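又看到一篇报告，方法部分第一句是“经Shapiro-Wilk检验，数据服从正态分布（p>0.05）”。2025年7月14日了，这句话还在到处复制粘贴。开个串，慢慢发牢骚。

先说字面问题。p大于0.05的意思是没找到足够的证据否定正态，跟“服从正态”差得很远。样本量只有十来个的时候，这个检验几乎什么都看不出来，你拿一堆明显右偏的数去喂它，它也常常放行。

样本大了又反过来。Rulitholm那份内部报告我翻过，n=2000，正态性检验的p值小得要用科学计数法写，于是作者慌了，全篇改用秩和检验。可是画出直方图一看，就是一座很规矩的山，尾巴稍微厚一点点。
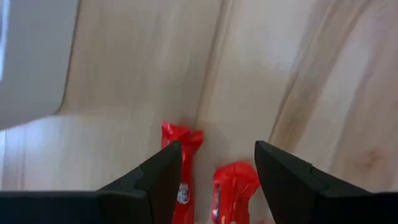

正态性检验在大样本下抓到的，多半就是这种小偏差。偏差肯定有，真实数据哪有严格正态的。要问的是它碍不碍事。图里那两根黑色夹指从两边往中间斜着凑，大致是镜像，细看右边的指尖要高一点。你非要问“是否完全对称”，答案当然是否，问了也白问。样本够大，检验就会很负责地告诉你这个“否”，至于高出来的那一点对t检验的结论有没有影响，它一个字都不说。

还有人爱搞两步走：先测正态，过了用t检验，没过用Mann-Whitney。听着很严谨对吧？我一直不太信。第二步用什么方法，取决于同一批数据在第一步的表现，最后那个p值就不再是教科书上写的那个p值了。偏多少要看具体情形，有时候很小，有时候不小，反正报告里从来没人交代。

Marisa Ruggiero在评论里问：那换成非参数总归更安全吧？

不一定。Mann-Whitney默认回答的问题跟t检验不一样，一个看的是随机各抽一个谁更可能大，一个看的是均值差。很多人写“两组中位数有显著差异”，这得再加一条两组分布形状相同的假设才站得住，而这条假设通常没人查。查正态查得那么勤快，轮到这个就全免了。
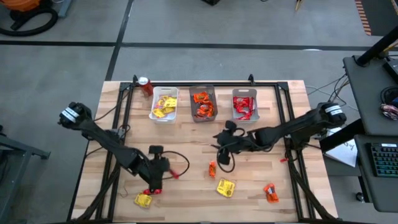

对数变换也一样。取完对数漂亮多了，检验也过了，皆大欢喜。但你现在比的是几何均值，换算回去是个比值。如果老板关心的是总成本，总成本跟着算术均值走，你那个漂亮的p值跟他的问题就没什么关系了。

顺便说一句，单样本t检验要的正态，严格讲是总体的正态，样本大一些之后靠中心极限定理兜底，均值的抽样分布近似正态就行。至于“n大于30就够了”，我也不信。偏得厉害的数据，30远远不够；本来就对称的，十几个也凑合。

拿手头一份数据试过，n=116，等待时间，右边拖着很长的尾巴。我自己写了个小模拟，从这份数据里有放回地反复抽，看95%置信区间到底能盖住多少次，结果大约92%。算不上灾难，但也没有95%那么体面。这种信息比一个正态性p值有用多了，代码也就十几行。

有人会说模拟也有假设。对，有。我把样本当成总体用了，尾巴更远处长什么样，样本里没有，模拟里也不会有。所以那个92%我自己也只信一半。

比正态重要得多的是独立性，偏偏这个最少人提。同一个人测了4次，当成4个独立样本塞进去，标准误大概率被低估，你的分布再钟形也救不回来。方法部分写满三行正态性检验，对重复测量只字不提，这种稿子我看到就想合上。
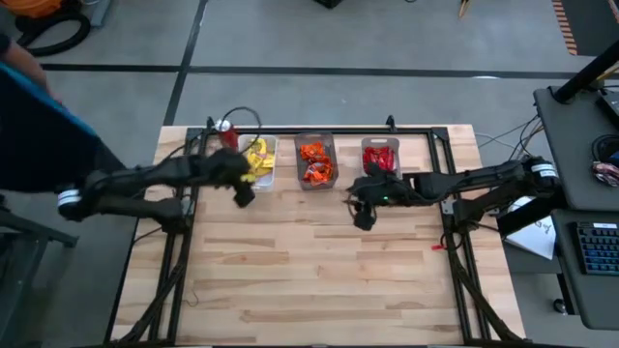

三个透明盒子，黄、橙、红小包装零食分开放。

再补一条关于离群值的。Fulvio Villa转给我的一份稿子里删了2个点，理由写的是“删除后数据通过正态性检验”。看完我去倒了杯水。记录错了可以删，仪器坏了可以删，为了让检验通过而删，那后面算出来的东西我没法评价。至少把删前删后的结果都放出来吧。

我自己的做法很土：先画QQ图，看看弯在哪里、弯得多不多；两组方差不敢说相等就直接用Welch；拿不准再跑模拟；方法在看数据之前定下来。QQ图当然也靠眼睛，会看走眼，小样本的时候尤其容易把噪声看成弯。

评论区已经有人贴期刊模板了，说不写正态性检验审稿人会退。这个我信。那就写呗，写完把图也附上，别写“服从正态”，写“未见明显偏离”，再附上样本量。

Mann-Whitney遇到大量并列值的情况改天另说，那个更烦。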